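社区旧衣改造工坊 开放前安全检查表(附检查意见)

检查日期:2026年10月26日
地点:Skovarau 社区楼,一层大间及储物间
检查人:Joris Cuypers
本次结果:可以开放,有四项需要在下一期课程前处理
上次检查:9月

先说总体印象:比上次好太多了!9月那次我写了满满三页意见,这回走完一圈,大部分条目都可以直接打勾。尤其是熨烫区,整个重新排过,站在那里干活舒服得让人想多熨几条裤子。下面按区域逐条记录,每条后面是结果,再后面是我的意见。结果分三种:合格、待改、不适用。

一、入口与通道

1.1 大门可从内侧徒手打开,不需要钥匙
结果:合格
意见:推杆很顺。上次那个会卡住的门闩换掉了,新的声音也小,上课的时候有人进出不会把全屋的人吓一跳。

1.2 主通道畅通,宽度足够轮椅通过
结果:合格
意见:从门口到最里面的裁剪桌,一路没有绕弯。捐赠衣物的袋子以前总是堆在门后,现在统一进储物间,请继续保持,换季的时候尤其要盯住。

1.3 后门外侧无堆放物
结果:待改
意见:门外靠墙放着两辆自行车和一个旧花盆架。自行车挪到前院车架就行。花盆架如果还要用,放到院子另一侧,我可以搭把手。

1.4 应急照明测试
结果:合格
意见:关掉总灯,三盏全亮,持续时间够长。走廊那盏略暗,罩子里有灰,擦一擦。

1.5 疏散图张贴位置明显,内容与现状一致
结果:待改
意见:图上还画着以前的隔断墙,墙早就拆了。新图我已经画好草稿,出口和灭火器位置都标了,等打印出来贴在门口和水池边各一张。

二、电气与照明

2.1 插座面板完好,无松动、无发热变色
结果:合格
意见:逐个试过。窗下那排插座带开关,特别适合缝纫机用,离开座位随手一按就断电,希望大家养成这个习惯。

2.2 延长线完全展开使用,不串接
结果:合格
意见:一卷没有收着用的,很好。延长线过道处都压了线槽,线槽边缘贴得很平。

2.3 漏电保护器按钮测试
结果:合格
意见:按下立即跳闸,复位正常。建议每月试一次,记在配电箱门内侧那张纸上。现在纸上最后一条还是我9月写的,中间那个月空着,请补上这个动作。

2.4 手持电器外观检查(电线、插头、外壳)
结果:待改
意见:绿色那把热风枪的电线在靠近手柄处有一小段外皮磨薄了,已经贴上“停用”标签,放在办公桌抽屉里。请不要拿出来凑合用,要么送修,要么换新。其余的都没问题,胶枪的支架也都配齐了。

2.5 工作照明
结果:合格
意见:裁剪桌上方换了灯管之后,深色布料上的画粉线看得清清楚楚。眼睛不累,手就稳,这笔钱花得值。

三、缝纫机区

3.1 机器放置稳固,踏板线不横跨通道
结果:合格
意见:踏板下面垫了防滑垫,踩起来不会越踩越远。老机器终于不再满地跑了!

3.2 护指装置齐全
结果:合格
意见:Welow 那几台都装着。靠墙那台 Hoekstra 的护指螺丝有点松,我当场拧紧了,下次开课前再看一眼。

3.3 换针、穿线前断电
结果:合格
意见:每台机器旁边都贴了提示,字够大。我问了在场的两位学员,都能说出步骤,说得比我还利落。

3.4 断针收集盒
结果:合格
意见:用的是带盖的小铁盒,盖子上开了一道缝,断针只进不出。这个做法我要推荐给别的工坊。盒子快满了,找个时间整盒封好处理,换一个新的。

3.5 厚料作业
结果:合格,附提醒
意见:牛仔裤裤脚和侧缝叠在一起的地方最容易断针。请用粗针,过厚缝时手摇慢走,不要一脚踩到底。护目镜挂在机器右侧,缝厚料时请戴上。金属拉链、铆钉附近一律先用手轮试一遍,确认针不会撞上去。

四、裁剪与拆线

4.1 剪刀、拆线器、轮刀的存放
结果:合格
意见:磁条和工具板都用上了,每件工具后面描了轮廓,少了哪件一目了然。轮刀全部带锁扣,我看的时候都是合上的状态。

4.2 刀片更换与废刀片回收
结果:合格
意见:废刀片盒固定在桌腿内侧,小孩够不着,大人弯个腰就能用。

4.3 裁剪桌台面平整,无毛刺
结果:合格
意见:用旧丝袜套在手上沿边摸了一圈(这个办法真好用,有一点毛刺就会勾住),没有勾丝。桌腿的垫脚也重新调过,四角都不晃。

4.4 衣物上台前清空口袋
结果:合格,附提醒
意见:这一条我每次都要唠叨几句。捐来的裤子口袋里什么都可能有:硬币、别针、钥匙、打火机。请先在登记台戴手套把所有口袋翻出来,再送去裁剪或者熨烫。牛仔裤那个小小的表袋最容易漏掉,偏偏别针最爱藏在那里。翻完之后裤子平放在桌上,裤腿理直,从上到下轻轻按一遍,手感不对就再查。

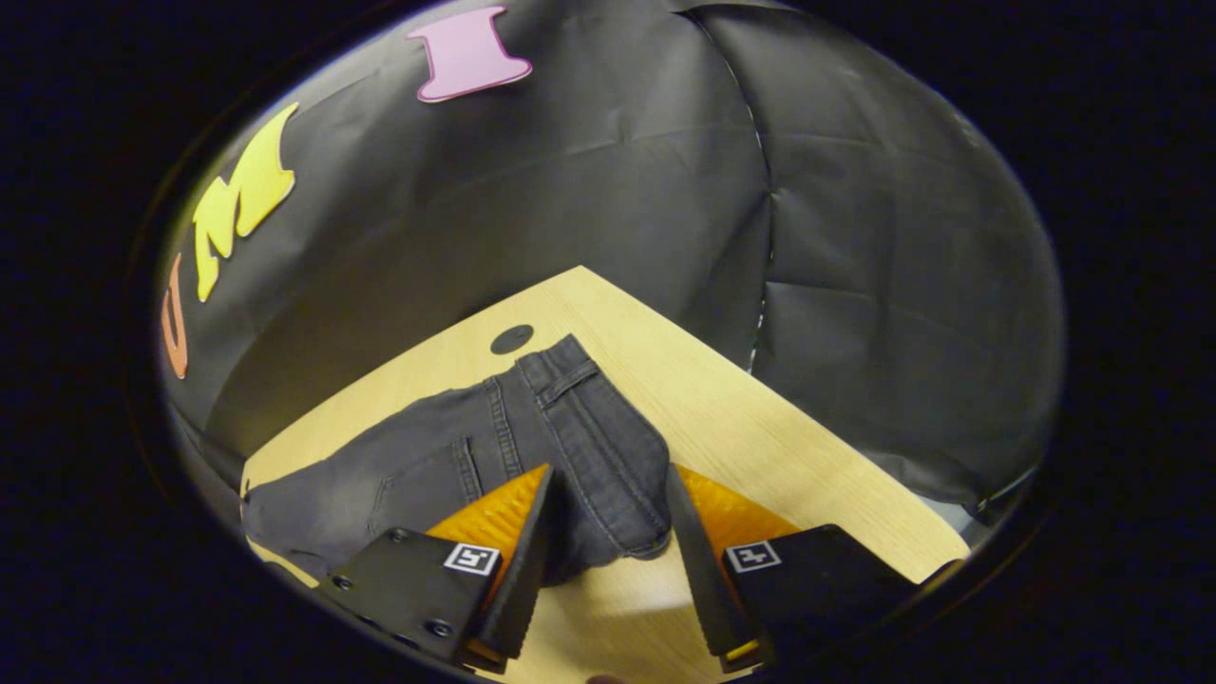 4.5 裁剪时的站位
结果:合格
意见:两人共用一张桌时面对面站,不要并排抢一个角。传剪刀时刀柄朝向对方。新学员第一堂课就讲这个,老学员也跟着再听一遍,没有坏处。

五、熨烫与加热

5.1 熨斗放置在隔热座上,远离桌边
结果:合格
意见:新的隔热座又大又沉,碰一下纹丝不动。太喜欢了。

5.2 自动断电功能
结果:合格
意见:两台新熨斗都能自动断电。旧的那台没有这个功能,所以规定只有带课的人能用,用完拔插头。规定写在墙上,执行得也不错。

5.3 熨烫区与可燃材料的距离
结果:合格
意见:棉絮、泡沫和纸样都在大间另一头。熨烫区一米之内除了烫板和喷壶没有别的东西,看着就清爽。

5.4 蒸汽与烫伤处理
结果:合格
意见:水池离熨烫区只有几步,冷水龙头标了蓝色。墙上的提示写的是流动冷水冲二十分钟,请不要抹牙膏或者酱油,这两样我都见人拿出来过。

5.5 热转印机
结果:不适用
意见:机器还没到。到货以后先别开,等我来看过再说,我也很想第一个试!

六、装饰、布景与悬挂物

6.1 幕布、背景布的固定
结果:合格,附提醒
意见:布置展示角、拍成品照的时候,大家喜欢在桌子后面挂上背景布,效果确实漂亮。挂之前请确认上端固定点吃得住力,轻拉一下不会掉。下摆不要拖到过道上,两幅布相接的地方要夹好,人从旁边经过时不会带起来。

6.2 装饰材料的防火
结果:待改
意见:泡沫字、卡纸、塑料布、闪光纸,好看是好看,遇热都很快。灯具、取暖器和熨斗附近一律不挂。请建一份简单的材料登记,写明买的是什么、包装上有没有阻燃说明。没有说明的就按易燃处理,活动结束当天收走。登记表我附在文末,一页就够。

6.3 不遮挡出口标志、灭火器、配电箱
结果:合格
意见:三处都看得见、够得着。以后布置完,请站到房间最里面回头看一眼,出口标志还在视线里才算完工。

6.4 登高作业
结果:合格
意见:梯子是 Flenent 的四级家用梯,脚垫完好,限位撑能完全打开。请用梯子,不要踩椅子。挂东西时下面留一个人扶着。

七、储物间

7.1 货架固定在墙上
结果:合格
意见:每组都有上下两个固定点,摇不动。

7.2 重物在下,轻物在上
结果:合格
意见:牛仔布和羊毛呢都放在底层,薄棉和里布在上面。贴了重量提示,单箱不超过17公斤。有一箱我称出来刚好压线,下次分成两箱会轻松得多。

7.3 堆放高度
结果:合格
意见:箱子顶部离天花板都在70厘米以上,空气流通,灯也不会烤着纸箱。

7.4 捐赠衣物的登记与隔离
结果:合格
意见:登记本记到第1378件了,真是了不起!潮湿、有霉味的衣物单独装袋,封口放在靠门的灰色筐里,没有和干净的混在一起。洗过烘干的再进入分类架。

7.5 清洁剂与染料
结果:合格
意见:全部是原装瓶,带标签,锁在柜子里。钥匙挂在办公桌后面。漂白剂和酸性清洁剂分了两层,分得对。

八、消防与急救

8.1 灭火器压力与有效期
结果:合格
意见:指针都在绿区,铅封完整。水池边那只的挂钩高度调低了,个子小的人也能取下来。

8.2 灭火毯
结果:合格
意见:挂在熨烫区旁,拉绳朝下。请每位带课的人都亲手拉一次,试完叠回去。叠法印在袋子背面。

8.3 急救箱
结果:合格
意见:创可贴补得很足,指套也有(这间屋子里最常用的就是这两样)。冷敷包用掉了一个,已补。眼部冲洗液明年春天到期,到时记得换。

8.4 疏散演练
结果:合格
意见:我们临时做了一次,全屋的人从听到哨声到院子集合,用了大约30秒。没有人回头拿包,也没有人抱着没缝完的裙子往外跑,比我预想的好得多。

8.5 事故与险情记录
结果:合格
意见:记录本放在登记台,9月以来有两条,都是针扎手指,处理过程写得很完整。请继续写,小事也写。

九、离场检查(每次课后由最后离开的人完成)

9.1 熨斗、胶枪、热风枪全部拔下插头
9.2 缝纫机关机,罩上防尘罩
9.3 轮刀合上,剪刀回到工具板
9.4 地面扫过,用磁棒沿桌边走一遍收针
9.5 线头和碎布倒入带盖的桶
9.6 窗户关好,后门反锁
9.7 总灯关闭,在门边的表上签名

意见:签名表我翻了翻,签得很齐。磁棒那一步真的值得花时间,我自己走了一遍,又吸上来好几根大头针,都在裁剪桌和窗户之间那一段。

十、待改事项汇总

后门外自行车和花盆架:移走,本周内
疏散图:换新图,由我打印带来
绿色热风枪:送修或更换,处理之前不得使用
装饰材料登记:建表,下次布置展示角之前完成

另有三条小事不算待改,顺手做掉就好:走廊应急灯擦灰,断针盒更换,漏电保护器按月测试并记录。

附:装饰材料登记表(可复印)

材料名称:
购买或捐赠来源:
包装上的阻燃说明(有/无):
使用位置:
与最近热源或灯具的距离:
悬挂日期:
拆除日期:
负责人签名:

补充意见

这次检查碰上学员在做冬天的拼布外套,用的全是旧牛仔裤,口袋原样保留在前襟上,我站在旁边看了好一会儿,差点忘了手里还有表没填完。如果成品展那天也需要有人看通道和插座,叫上我,我很愿意来。复查不另外约时间,上面四项处理好之后发个消息,我路过时进来看一眼,签字即可。

检查人签名:Joris Cuypers
工坊负责人签名: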